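Re: [parents-of-seniors] Essay length and October deadlines

5 May 2022

Hi all,

Jumping in on the essay thread, now that we're through it with our oldest (phew!) and starting over with number two.
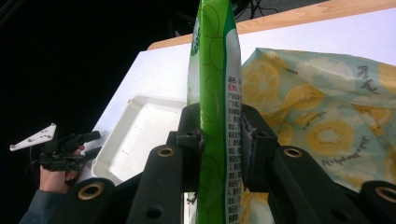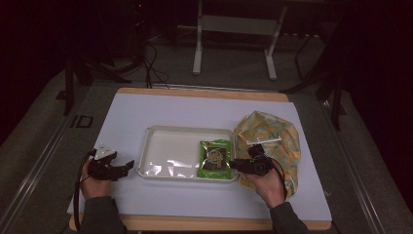 Green snack bag, both times.

On 5 May somebody on the list wrote:
> My son's essay for the Seltum scholarship is at 1,141 words and
> he won't cut any of it. Does anyone know if they really stop
> reading at the limit? Also, is October too late to ask for
> recommendation letters?

I can't speak for the Seltum readers, but the Wonus form my daughter used counted characters, and the box just stopped at 2,000, spaces included. She found that out at bedtime with the thing due at midnight! So paste it in early and see what the box does. What worked for us was having her read it out loud and cross off any line she got bored saying (the whole first paragraph went, and it was the one I liked best).

October is cutting it close for letters. Her English teacher had 60 requests last fall and quit taking new ones after the first week. I'd have him ask before summer, in person, and then send a short email with the due dates in it.

Does anybody have notes from the Tuhumury campus visit? We could only make the one at Stestelska and I have 5 questions about housing.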